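**First deer season near Skoratcombe, how early should I apply for the tag?**

I moved here last year and I want to hunt deer for the first time. The permit office says applications open in June, but my neighbor told me that the tags for the Skoratcombe unit are finished very fast. Also I do not understand if I need the hunter course before I apply, or only before I hunt. I will wear a knitted sweater under my jacket, so clothes are no problem.

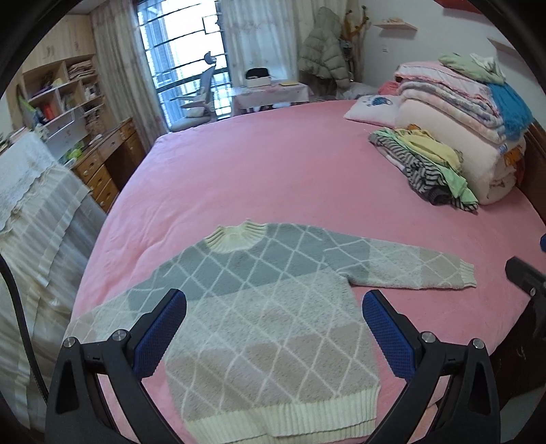 Morfudd Llewellyn: You need the course number already on the application. Without it they send the form back and you lose your place. I waited 2 weeks for mine, so please register now. Last year the unit had 220 tags and 394 people applied. It is a draw, so the first day gives you no advantage, only do not miss the closing date.

**Second answer**

Try the Virkatach side, much easier to get. Bring good boots.

**Third answer**

I agree with the first answer, but one thing is missing. If you are not drawn, you receive a point for next year. It took me 4 years to get my tag. You must mark the box for points on the second page, I forgot it one time and they did not correct it for me.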